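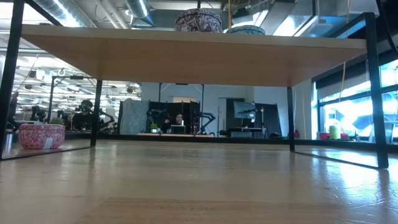 Brenda Sepúlveda had asked for the water contracts in January, and by the time the lilacs were out she had a folder of very polite emails and not one page of a contract. She is a patient woman – she edits a weekly paper out of two rooms over a bakery, so she has to be – but she can read a calendar as well as anyone at the utility, and the 30 days they had promised her were long gone.

Then came the bill. For 775 pages, the district wanted $2,939, payable in advance, most of it for staff time spent deciding what to black out. "I read it standing up," she told me, "and then I went down and bought a roll, and then I read it again."

I have been writing about public records for longer than I care to say, and I still find there's something wonderful about a person who reads a bill like that line by line. Brenda did, with a pencil, over most of a Thursday evening. The district had charged a lawyer's rate for work a clerk had done, and it had charged twice for the same 8 hours.

She sent her sums to Pantelis Stamatopoulos, who runs the records desk there and who, I should add, was perfectly kind to me on the phone. He had inherited the fee schedule and had never liked it much. "People think we're hiding things back here," he said. "Mostly we're looking for them."

The new bill came to almost nothing, and the contracts arrived in two boxes. Brenda and her one reporter, Zofia Rutkowska, have been working through them after deadline, with the windows open and the bread smell coming up the stairs. They're still in the first box. Zofia has started a list of the pages that seem to be missing, and the next request letter is already half written.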